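Workshop notebook, March
Tisardale shared shop, back bench

Started 9:40 with the left arm off the torso again. The shoulder mount had crept, same as last time. Two of the four bolts turned by hand. Cleaned the threads, put blue threadlocker on all four, torqued them, drew a paint line across each head and onto the plate. If the lines don't match up next session we have a plate problem and I'll stop blaming the bolts.

Mirjam asked why we don't drill for dowel pins. We should. The plate is 6061 and there is room on the inboard side. She has the reamer at home and will bring it. Until then no lifting tests above the empty gripper.

Wiring. The harness from the Coppens supply was pinched where it passes behind the right body panel. Jacket was cut, conductors fine. Sleeved it and moved the clip up to the next hole. Left side looked OK but I moved that clip too so they match. Panel goes back on with the short screws, NOT the long ones. The long ones reach the harness, and I think that is what cut it. Long ones are now in the jar marked Dillon with the rest of his leftovers.

Gripper current. Arnout wrote a script to log motor current while the fingers open and close with nothing in them. Ran 200 cycles on each side. Left is smooth. Right has a bump near the fully open end, every cycle, same place. Took the finger block apart and found a burr on the guide. Filed it, wiped it, ran another short batch. Bump is smaller, still there. Could be the other guide. Did not take that one apart because Salamatu needed the bench at noon.

Afternoon was all simulation.

Boonmee finished the kitchen he has been putting together, the one we call Grullholm. Corner counter, wooden table to the right of it, plenty of clutter on both. He used whatever meshes he had on disk and let a script scatter them over the surfaces, then let physics settle for 2 seconds before the robot gets control. Some stuff ends up on its side. I want it that way for now. The arms should learn to leave things alone as well as pick things up.

Load time on the old desktop is bad. First launch I thought it had hung. Fatima found that collision meshes were being rebuilt every time and turned on the cache. After that it was fine. One of the meshes had 267 separate collision pieces for no reason, so she swapped in a simple hull.

Things changed in the robot model today:

Torso height. Was too low by most of a hand. Measured the real one from the floor to the shoulder axis and typed in the measured value. Grippers now sit level with the countertop in the start pose, which is what we wanted.

Finger limits. Sim fingers opened wider than the real ones. Set the limit from Arnout's log.

Start pose. Both arms forward, grippers open with fingers up. Same as the pose we park the real arms in, so we can go from one to the other without a move in between.

Head camera. Pitch was off. Tipped it down until the counter and the near corner of the table were both in view. The torso takes up a lot of the bottom center. Mirjam thinks we should hide it in the render. I say leave it, the real head sees the real torso and we'd only be fooling ourselves.

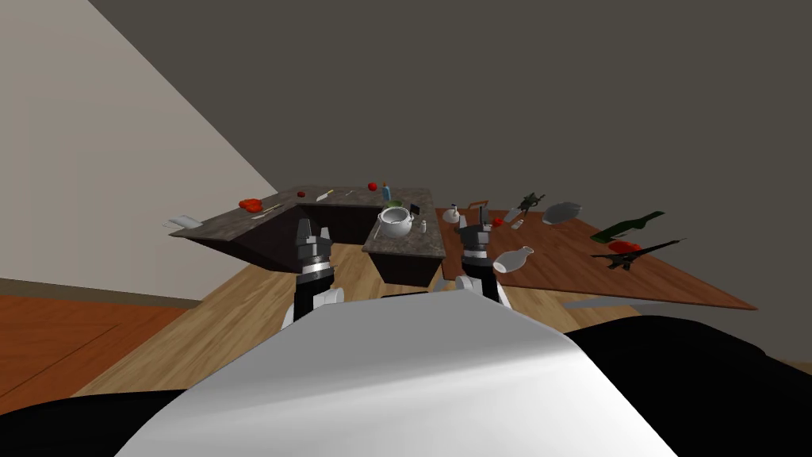 First job is the white pot with the lid on the right part of the counter. Two side handles, so it makes sense as a two-arm task, and it is big enough that a small error in the arm calibration won't ruin the attempt. Plan is to bring both grippers in from the sides, close on the handles, lift straight up, hold, set down. No carrying yet.

The concern is the right arm. It starts at the gap between the counter and the table, and the white vase on its side is right next to that gripper. If the elbow swings out on the way to the handle it will sweep the vase. Told the planner to keep the elbow in and ran it dry with playback only. Path looks clear on the screen but I haven't checked the clearance numbers. The small shaker near the front edge of the counter may also be a nuisance for the approach. Leave it there and see what the planner does.

Gray back wall is a placeholder. Boonmee wants to add a window and some proper lighting. Fine, after the pot works.

Fatima set up a batch to run overnight, 1,000 starts with clutter positions shuffled and the pot kept on the right section. She is saving joint states and contact events only, no video, disk is nearly full. Someone please clear the old recordings from the shared drive. Ask Salamatu before touching anything in her folder.

To do
Dowel pins, left shoulder plate (Mirjam, reamer)
Right gripper, second guide, look for burr
Rerun current log after that, compare with left
Elbow clearance numbers from planner
Same panel screw check on the left side
Order sleeving, we used the last of it
Check paint lines on the bolts before powering the arm

Main breaker off at 6:15. Compressor drained. Left the desktop running with the screen off, note taped to it.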